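Notebook, textiles bench / bedroom set
Friday, 14:10
K. Essien

Folding trials, denim, continued from the March pages. Object of the day: settle a fold order for jeans that gives the same packet size on a shelf whoever does it. Shirts and towels are done and not reopened here.

Surface. Worked on the bed instead of the cutting table. Dace's objection to the table still stands: denim slides on the laminate when the second leg comes over, and the waistband walks toward the edge. On a duvet the cloth stays where it is put, but the surface gives, so the crease is softer and has to be pressed by hand. Pulled the duvet tight at the corners before starting. If it is left puffy the lower leg sinks and the hems look aligned when they are off.

Order A (Lalit's): lay flat, front up, zip closed. Leg over leg, seat point tucked in. Hem to waistband. Then thirds.

Order B (Ülle's): same start, but hem to just short of the waistband, then in half, then in half again. Leaves the waistband as a single layer at the top of the packet.

Notes on A. Packet is shorter and thicker. The bulk collects at the fly and the rivets, and the top layer tilts. Stacks of 5 lean to one side unless every other pair is turned. Turning them works but is one more thing to remember, and the evening group did not do it.

Notes on B. Flatter. Slightly longer packet, still fits the Gralero shelf with the divider in. The single waistband layer tends to peel back when a pair is pulled from the middle of the stack. Aivar suggests tucking it under; tried twice, no opinion yet.

Smoothing. Most of the variation between people comes from before the first fold. Legs twist along the outseam after laundering, and if the twist is left in, neither order gives a square packet. Procedure for now: take a small pinch of cloth, lift, lay back down, repeat along the leg until the seam runs straight. Large handfuls shift the whole garment and the seat has to be redone.

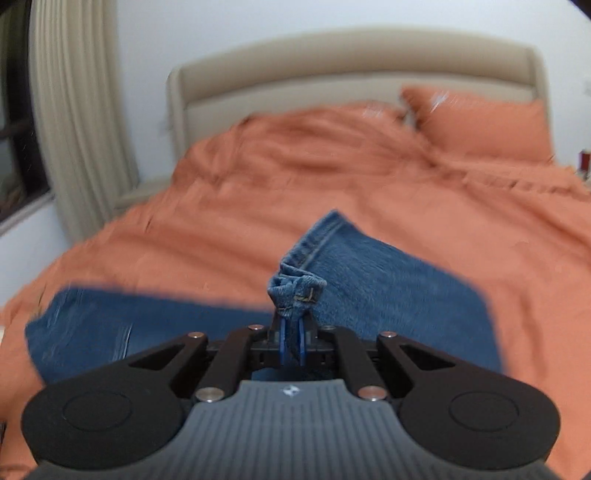

Pinch size matters more on heavy denim than I had written down in March. Too little and only the surface ridge moves. Too much and a new wrinkle forms next to the old one. Also, pockets: push the linings flat first. A bunched lining reads as a lump through both layers and cannot be fixed afterward without opening the fold.

Log is at 664 folds, all garments, target for the set is 1,524. Next block is 200, jeans only, split evenly between A and B.

To do
- Ask Lalit whether the thirds in A are measured or by eye.
- Get the second divider back from the Skurno shelf.
- Stretch denim kept out of this block. Separate page.
- Dace to check the packet sizes against mine before the orders are compared.

Stopped 16:40. Jeans left unfolded for Monday's start.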